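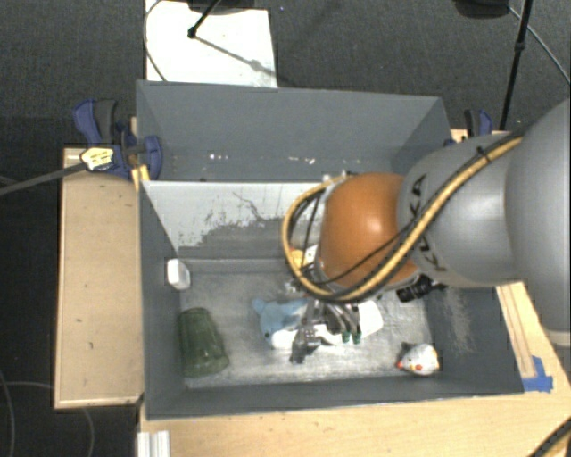
2018-11-25

Bin upkeep and object set, notes from the morning and early afternoon.

Started with the divider. The whitish area along the top of the front side has a ragged lower edge now, and the dark gray only starts below that. I traced the edge onto tracing paper, taped at the two top corners, and put the sheet in the flat drawer. Next tracing goes on a fresh sheet with the same corners so they can be laid over each other.

The dark line down near the middle of the divider is still an open question. A fingernail catches on it in the upper part and not much lower down. It could be a crack in the finish only. I put a pencil tick at each end on the back side of the wall and will look again in two weeks. Did not put any Garg filler in it. If we fill it now we can't tell whether it is growing.

Floor of the front compartment: vacuumed, then wiped with a damp cloth, then a dry one. The scuffs and streaks don't come off, they are wear. Same for the patch of light scratches on the right inner wall. Tried 1,000 grit on one small spot of that patch, by hand, with a little water. It took the rough feel off and left the spot shinier than the rest. Not going to do more of it. A shiny spot is worse for us than a scratched one.

Rear compartment: white specks along the bottom again. They pick up on tape. Folded a piece of the tape over and put it in an envelope, marked "rear, low". My guess is that they are finish coming off the divider, but the pieces are too small to say by eye. Should go under the bench magnifier next to a flake from the divider.

Telteck touch-up paint: the can on the shelf has skinned over. There is usable paint under the skin but the color has shifted next to the old lid swatch. Need a new can before we touch the divider. Whoever orders it, get the matte one, order line 1,522 in the paint binder.

Objects. Went over the ones in the front compartment:

Green cup, the see-through one. From the Kasance order. No chips at the rim. Fine marks on the outside, expected. Keep.

Light blue plush toy. Rarnov. Seams sound, one loose thread near the ear, trimmed. It picks up grit from the floor and drops it again somewhere else, so it gets brushed before it goes in. Washing it changed the shape of the last one, so brush only.

White long item with the rounded end. Wiped. Keep.

Small white block. Wiped. It likes to end up in a corner and then it is hard to see against a pale patch of wall. Worth swapping for a colored one of the same size if there is one in the cupboard. Didn't find one today, second shelf not checked.

Weighed the whole storage tub with lid before and after cleaning, out of curiosity about how much dirt was in it. Before: 1,795 g. After: 1,792 g. So three grams, and the scale only reads to one gram, so don't make much of it.

Table: wiped the light wood on all sides of the bin. Grit had collected against the foot of the walls. Did not shift the bin to get under it, the corner marks are too faint to put it back by. Redraw the marks first.

To do:
- magnifier, tape sample against divider flake
- new can of Telteck, matte
- redraw corner marks on the table, then lift and clean under
- second shelf for a colored block
- look at the divider line again in two weeks, both ticks
- replace the vacuum brush head, it is shedding bristles and I picked four out of the rear compartment by hand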